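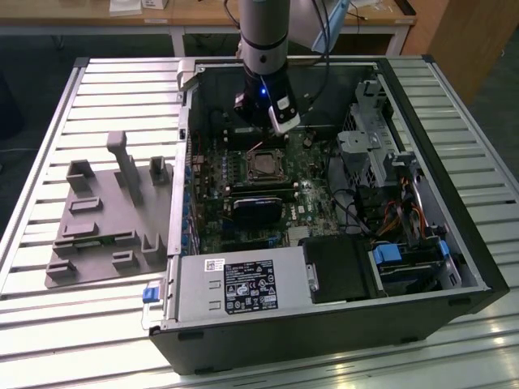

Viera Baláž wrote in July to ask why this blog had given so much space to the touring figures for Wasia and so little to the record itself. The objection is a fair one, and the present post is an attempt to answer it.

The record, Kakberg, is the second full-length release by Wasia and the first on the Bornville label. It contains 11 songs and runs a little over 40 minutes. Readers who know the group only from its live sets will find it slower and a good deal quieter than expected. The drums are absent from the opening two songs, and the horn parts that became a regular feature of the club shows have been given to a small string section.

It was recorded in the hall at Thakur, a former grain exchange that seats 342 and has been used for chamber music for many years. The choice of room matters a great deal. The natural echo is long, and the engineers left most of it in place. On the title track the singer can be heard waiting for the sound to clear before beginning the next line. Some listeners have found this mannered. In the view of this writer it is the best decision on the album.

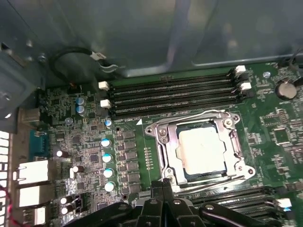 Does the record justify the long wait that came before it? For the most part, on the strength of its first side. The four opening songs belong together and were plainly written together, with the same short figure passed from piano to guitar and back again. The second side is less certain. Two of the songs there were already familiar from the earlier tour, and the new arrangements do little for either of them.

The matter of sales should be addressed, as it has been raised in several quarters. Bornville reports that 2888 copies of the vinyl edition were sold in the first month. That is a modest total by the standards of the larger labels, but it is a strong one for a company that has until now pressed its titles in runs of 200. A second pressing has been ordered. The label has also confirmed that the sleeve will be corrected, as the first edition omitted the name of the viola player from the credits.

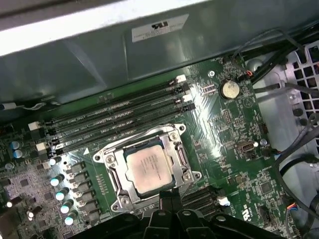
The royalty terms also deserve some attention. Under the agreement, the group keeps ownership of the master recordings and licenses them to Bornville for a fixed period, after which all rights return to the players. Arrangements of this kind are now more common than they were, although small labels have been slow to offer them. The usual concern is that a label will spend less on promoting a recording it does not own. There has been little sign of that so far - posters for Kakberg have been up in the main rail station since early summer, and the radio campaign was extended by two weeks.

The concerts planned for the fall will be held in seated rooms only. Ticket prices have gone up since the last tour, and the group has stated that the increase covers the cost of the additional string players. Whether the regular audience will accept this remains to be seen. A large part of the following was built in standing venues, where the older and louder material was received very warmly.
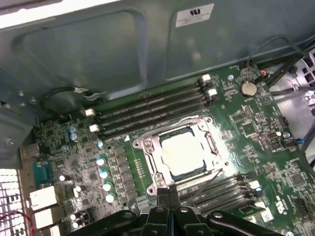

One reader replied to the first notice of these dates that a seated concert would suit the new songs but would be a poor way to hear the old ones, and asked whether the group might divide the evening into two halves. The suggestion was passed along to the label. Bornville answered that the order of the program had not been settled, and that the earlier material would be included in some form.

A review of the opening concert at Thakur will be posted here in due course. Corrections to the details given in this post may be sent to the usual address.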